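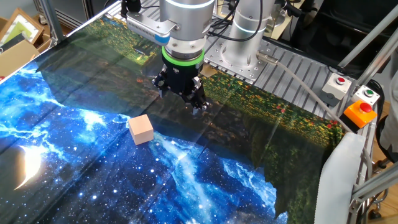 Stomham and Umcombe Local Ministry Course: Worship Team

Leading the intercessions. Notes from the evening, typed up quick so forgive the gaps.

Starting point: you are praying with people, out loud, on their behalf. Not a second sermon. Not the notices either (we all had an example of that). Test for any sentence - is it addressed to God? "We remember that the lunch club has moved to Nseir Hall" is a notice with its eyes shut.

Usual order, if your church hasn't got its own:
- the church, here and elsewhere
- the world, those in authority
- the local community
- those who are ill or in any kind of need
- those who have died, and the bereaved
- closing prayer / Lord's Prayer if it comes here

You can move things round. Tell whoever is presiding if you do. Find out beforehand who says the Lord's Prayer and where, Umcombe and Stomham do it differently and visitors get caught out at both.

Length. 200 words on paper is plenty. Sounds short. With silences and responses it isn't. If you've got a baptism cut it down again.

Preparing
Read the day's readings first, all of them, even the one that gets dropped. Pick up one phrase or picture, maybe use it at the start and again near the end. Don't quote it every paragraph. Look at the news the night before and again in the morning. Something may have happened, and a prayer written midweek can sound very odd.
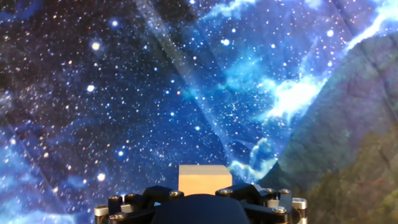
Printed cloth with stars and cloud

Write it out in full the first few times even if you pray freely at home. Big print, one side only, break the lines where you breathe. Say it aloud in the kitchen. Anything you trip over, change.

Books: the Mudard collection is on the resources shelf, fine to borrow. Good for shape, a bit wordy. If you use a printed prayer, use it whole or rewrite it properly, half and half always shows the join. Older books (before 2000 especially) need checking for language you wouldn't say now.

Responses
Teach an unusual one before you start. Say the whole thing, both halves, then get them to try it. Short is better. "Lord, in your mercy / hear our prayer" is familiar, people can say it without looking down, nothing wrong with using it every time.
Same cue each time!! If you change the wording half way nobody comes in and you end up answering yourself.

Silence
Say that it's coming. "In a moment of quiet we name before God..." then leave it. Leaders always think it has been longer than it has. Slow breath in and out, 3 times, then go on. Children making noise doesn't spoil it, don't rush becuase of them.
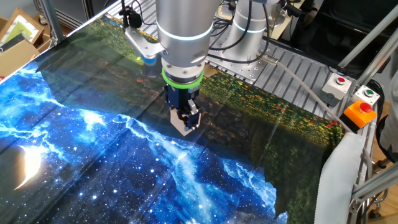 Names
The hard one, we spent longest on it.
- Sick list: only people who have agreed, or family has agreed for them. First names are enough in most cases.
- No diagnosis. No hospital ward. No "who is waiting for her results".
- If the service goes out online, think again about all the above.
- Check how to say a name. Ring someone. Getting it wrong at a year's mind really hurts.
- List should be gone through every so often. Stomham does theirs in February, and at Umcombe it's whoever is in the vestry. Ask gently before taking a name off.

Politics. You can pray for a goverment without telling it what to do. Pray for those on more than one side. If half the pews couldn't say Amen, look at the line again.

Question from the floor: what about very recent bad news, say a death in the village overnight? Keep it plain. Name what has happend if it's publicly known, leave a silence, don't explain it or say what God meant by it. Speak to the minister before the service.

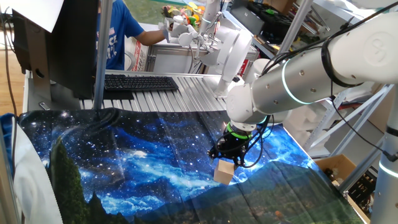 On the day
Get there early. Try the microphone, find out how it turns on. Sit near the front, aisle end. Walk up during the last line of the creed, not after. Wait till people have settled - sitting or kneeling, then begin. Look up for the response, down for the prayer. Leave your paper on the lectern only if you want it read by the next person.

For next time: write intercessions for an ordinary service, readings sheet given out separately. Bring two copies, one for swapping. We will read each other's aloud, be kind. Anyone who missed the safeguarding talk, please see the course office before you go on a rota.

Notes last changed 25/08/2024

Contact the course office | © Stomham and Umcombe Local Ministry Course | Back to top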